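去Alleck开放日看手持夹爪采集

2026年3月25日 星期三

上周请了一天假,去看了Alleck的开放日。报名是去年9月的事,当时在一个做机械臂的群里看到有人转链接,填了表就忘了。后来收到邮件,让我选上午场或者下午场,我选了上午场,10点开始。

地方不太好找。导航给的是园区正门,但活动分两处,先在园区里的会议室听介绍,再走到旁边小区的一套房子里看操作。我坐129路过去,下车以后还要穿过一个菜市场。到的时候门口已经有人在签到,每人发一张胸牌和一双鞋套。胸牌上要自己写名字和关心的问题,我写的是"力的信息怎么记"。后来有人照着胸牌来问我这个问题怎么答,聊了一会儿才弄明白他也是来参观的。

这一场一共20个名额,来的人大部分是同行,也有几个学生,还有一位做家政培训的大姐。她问的问题比我们的都实际,后面会写到。

先说介绍部分。主讲是Živko Kolev,负责采集流程,中文说得很好,偶尔卡住会换成英语。他没有放很多幻灯片,主要讲他们为什么把采集放到普通人家里做。之前他们在园区里搭过一间样板厨房,台面、柜子、水槽都是新的,东西也摆得整齐。在那里采的数据拿去训练,放回样板厨房里跑,效果不错;换到真的厨房,问题就来了。台布有褶子,插座边上拖着线,窗户一整面都是光,洗洁精的瓶子比样板间里的大一号。这些在样板间里都没有。

他讲这段的时候旁边有人问,那为什么不在样板间里多放点杂物。Živko说放过,他们让实习生每天早上随机摆一遍。摆了一阵子以后发现,几个实习生摆东西各有各的习惯,有人喜欢把高的放后面,有人一定会把标签朝外,看录像就能猜出当天是谁摆的。后来就放弃了。

我自己也有类似的经验。以前在公司搭过一个桌面抓取的台子,测试物品放在一个纸箱里,每次倒出来随便铺开。我以为足够随机了,后来同事指出来,我倒箱子永远是从左往右倒,重的东西全在左边。所以他说的这一点我是信的。

介绍完以后大家换鞋套去看操作。那套房子在2号楼,楼道里堆着邻居的纸箱和一辆儿童车,要侧着身子过。因为厨房小,我们被分成几拨轮流进去,没轮到的在客厅等。客厅的茶几上放了一套可以上手的夹爪,谁都可以拿起来试。

我先试了茶几上这套。结构不复杂,一只手握一个把手,前端是两根平行开合的手指,内侧贴着蓝色的带棱软垫。镜头跟着夹爪走,拍到的主要就是手指和手指前面的东西。采集的时候人两只手各拿一个,像平时干活那样去夹、去放,录下来的画面和手的动作一起存。没有机械臂,人就是机械臂。

拿在手里的第一感觉是比想象中重一点,重心靠前。开合的手感倒是很顺。我试着夹一支笔,很容易;夹一张放平的名片,怎么都夹不起来,只能把它推到桌边,让它探出去一截再夹。旁边的学生看了说他也是这么干的。工作人员说这种办法他们不纠正,录下来就行,机器以后遇到同样的情况也需要有个办法。

等了一会儿轮到我们这拨进厨房。里面演示的是Bình Mai,她是采集员,做这个已经有一段时间了。当时的任务是收拾台面,把用过的纸、包装袋之类的东西清掉,该扔的扔进地上的垃圾桶,药这类东西留在台上不动。她穿得很平常,动作也平常,和在自己家收拾差不多,只是手换成了夹爪。
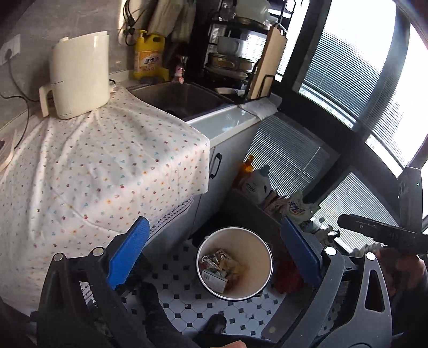
弯腰这件事我之前没有想过。看论文里的图,任务都发生在桌面上,高度固定,人站着或者坐着。收拾垃圾就要从台面一直做到地面,腰弯下去,胳膊伸出去,夹爪的朝向也跟着变,从平着夹变成往下够。Bình说她刚来的时候最不习惯的就是这个,做完一上午,第二天大腿是酸的。后来学会了先把脚站好,再往下走,不要用腰去找位置。

她还说,往低处做的时候很容易把自己的脚拍进去。刚开始流程里要求避免拍到身体,大家就都拧着身子做,动作变得很别扭,录出来一看根本没有人会那样扔东西。后来这条要求取消了。Živko在旁边补了一句,说取消之后返工的少了很多。

做家政培训的大姐就是在这时候提问的。她问,台面上的药你们怎么知道不能扔?万一药板是空的呢?Bình说任务单上写得很清楚,药一律不动,不管有没有吃完。大姐说对,我们上课也是这么教的,客人家里的药,空盒子都不许扔,要问过才行。然后她又问,机器能不能学会"问一句"。这个问题厨房里没有人马上回答。Živko想了想,说现在的数据里没有"问一句"这个动作,采集员拿不准的时候会停下来看任务单,但停顿那一段后期会剪掉。

大姐说那不就把最要紧的剪掉了吗。

我觉得她说得有道理,回来的路上还在想这个事。不过要把"停下来"也变成可以学的东西,标注就得另做一套,成本不低。Živko说他们内部讨论过,目前没有排期。

继续说操作。收拾台面听上去是最简单的家务,近距离看下来,难度分布和我预想的不一样。硬的、方的东西,比如小药盒,夹起来毫无悬念,推一下、挪一下都行。揉过的纸反而费事。纸团的形状每次都不一样,夹在边上会垂下来,夹在中间会散开,软垫一松它还可能粘住一下才掉。Bình的做法是先看纸团哪里最厚,从最厚的地方下手,夹住之后先往上提一小段,看它会不会滑,再往旁边移。

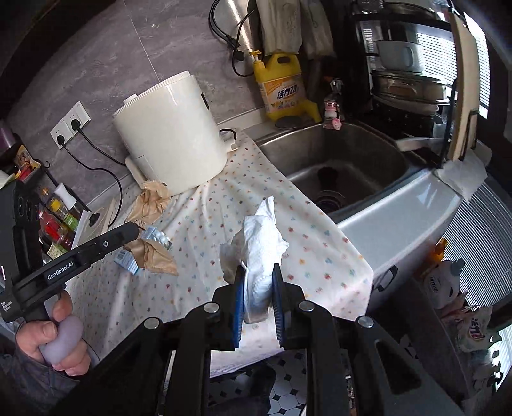

她示范完以后让我们各试一次。我前面是个学生,第一下夹得太浅,提到一半掉回了台布上,第二下好了。轮到我,我的问题是夹得太狠,连台布一起夹起来了。印花的台布比较薄,又有褶子,纸团压在上面,手指下去稍微深一点就会带到布。我自己手上没有感觉,是Bình提醒我看布在动,我才松开。

这就正好碰到我写在胸牌上的问题。用手去捡一团纸,指尖碰到布马上就知道了,会自己抬起来一点。握着夹爪的时候,这个信息隔着一层连杆传过来,已经很弱,再到录下来的数据里,主要就靠画面了。我问Živko他们怎么看这件事。他说分两种情况,一种是画面里能看出来的,比如布被拉起来、纸被压扁,模型理论上可以从这里学;另一种是画面里看不出来的,比如夹得紧还是松但东西形状没变,这种现在就是没有,他不打算装作有。

我比较喜欢这种回答。参加过一些展示活动,问到类似的问题,对方往往会讲一大段路线图。

关于夹了台布怎么办,他们的规定是:松开重来,整段保留,在记录里打个标记。标记分得很细,"带起桌布"单独算一类。Živko给我们看了一下打标记的界面,是他们自己写的小工具,内部叫Flurner。界面很朴素,左边是录像,右边是一列按钮,快捷键用数字。采集员每做完一轮,自己先过一遍,打上标记,再交给复核的人。名字是谁起的他也不清楚,说他入职的时候就叫这个了。

复核用的是另一套流程,叫Zerouali,跑在园区的机器上。主要查几样东西:两只手的时间有没有对齐,位置轨迹有没有跳,画面有没有大段过曝。厨房的窗户对过曝影响很大。我们去的那天阳光好,百叶帘放了一部分,窗户那边还是很亮,人一转身,画面就会从亮变暗再变亮。Živko说一开始他们要求把帘子全拉上,开灯做,后来觉得不合理,谁家白天做家务会先把窗帘拉死。现在的要求是帘子保持住户平时的样子。

有人问位置轨迹为什么会跳。他说原因很多,最常见的是镜头前面一下子没有东西可以参照,比如贴到一面白墙上,或者伸进水槽里。水槽尤其麻烦,不锈钢反光,又没什么纹理,稍微快一点就跟丢。相比之下那间厨房的地砖是他们喜欢的,白砖中间嵌着小黑块,角点很多,弯腰扔垃圾的那几段轨迹反而是最稳的。我听到这里低头看了看地砖,普通人选砖的时候大概不会考虑这个。

我顺便问了一下,碰到轨迹跳掉的段落是补还是扔。他说短的补,长的扔,界线定在哪里他们改过几次,现在交给Jirncombe那边决定。Jirncombe是和他们一起做模型训练的团队,数据主要给他们用。那天Jirncombe也来了一个人,站在后面不怎么说话,被问到的时候才说,他们更怕补得不好的数据,少一点没关系,补歪了会把模型带偏,而且很难查。

厨房里待的时间比安排的长,后面一拨在客厅催了,我们就出来了。

出来以后在客厅又聊了一阵。我问了Bình几个和技术没什么关系的问题,觉得值得记一下。

第一个是一天能做多久。她说连续做一会儿就要歇,手腕会先累,然后注意力会散。注意力散了以后动作会变得很快很糊,自己感觉不到,看回放才知道。所以现在歇不歇不由自己决定,到时间必须放下夹爪。

第二个是做久了会不会形成固定的套路。她说会,她自己就是右手主导,左手经常只是扶着。复核的人发现以后让她每隔几轮换成左手主导,刚换的时候慢得不得了,后来也习惯了。她说回家择菜都会突然想一下应该先出哪只手。

第三个是住户怎么看。那套房子是租来的,有些场次会去真正的住户家里。她说多数人在意的是卫生和会不会弄坏东西,对机器人本身兴趣不大。有一位住户全程在旁边看,看完说你们收拾得太慢了,我来吧,真的拿起夹爪收了一遍,收得很快。那一段后来也征得同意留下来用了。

我想看看住户的那一段,Živko说不方便放,涉及别人家里。这个我理解。

快结束的时候有一个自由提问。问得最多的还是数据量和钱,Živko说数字不能讲,只说了流程上的瓶颈在哪里。他的说法是,采集本身已经不慢了,慢的是换地方。到一个新厨房,要跟住户沟通,要看哪些东西不能碰,要试光线,要确认没有把门牌、快递单这类信息拍进去,一套做完半天过去了。真正动手收拾反而很快,而且一个厨房做到后面收益越来越小,东西来来去去就那些。所以他们宁愿多跑几家,每家少做一点。

还有人问,机械臂什么时候能自己做这套活。Živko说他们在园区里有一台臂,装着同类的手指,能做其中一部分,收拾台面可以,弯下去扔到地上的桶里还不行,够不着,底座也不会动。我们路过园区会议室的时候隔着玻璃看到了那台臂,盖着防尘罩,那天不开。来之前我以为会有实机演示,多少有一点失望。问了签到处,说下一次开放日可能会安排,时间没定。

再说几个零碎的观察,主要给以后想去的人参考。

鞋套要穿好,厨房地砖踩上去有点滑,我们那拨有人滑了一下,扶住了门框。

厨房一次进不了几个人,站在靠门口的位置其实看得最清楚,因为夹爪是从操作的人身前伸出去的,站她正后面只能看到后背。如果想看手指和物体接触的细节,可以问工作人员要回放,客厅有一块屏幕是轮着放的,我是最后才发现。

上手体验不要上来就挑战难的。先夹几次硬东西,熟悉一下开合的幅度,再去夹纸和塑料袋。塑料袋我也试了,比纸还难,声音很响,夹住了也不知道夹住了多少。

可以拍照,但不能拍工具的界面,也不能拍复核那边的屏幕。录像要先说一声。

如果关心的是算法,可能会觉得内容不够,全程没怎么讲模型。如果自己也在搭采集流程,那很值得去,很多坑他们是直接讲出来的。我回来以后把我们自己的操作说明改了几处:拍到身体不再算不合格;每次倒测试物品换一个人来倒;标记里加了"带起衬布"这一类,以前我们全部归在"其他"里面,回头翻了一下,"其他"里有不少就是这个。

还有停顿的问题,我暂时没有想好怎么处理。现在我们的做法和他们一样,超过一定时间没有动作就自动剪掉。我打算先改成不剪,只打标记,看看里面到底有多少是在犹豫,有多少是在挠头或者喝水。等攒够一批再说。

从小区出来已经过了中午,在菜市场里吃了一碗粉,然后坐车回去。做家政培训的大姐和我坐同一班车,她说准备下次带两个学员来,看看她们用夹爪收拾比工程师快多少。我把报名链接发给她了。

照片我只挑了两张放上来,其他的多半糊了。当天的笔记还有几页没整理,主要是时间对齐那部分,要先跟Živko确认一下哪些可以写,确认完了单独发一篇。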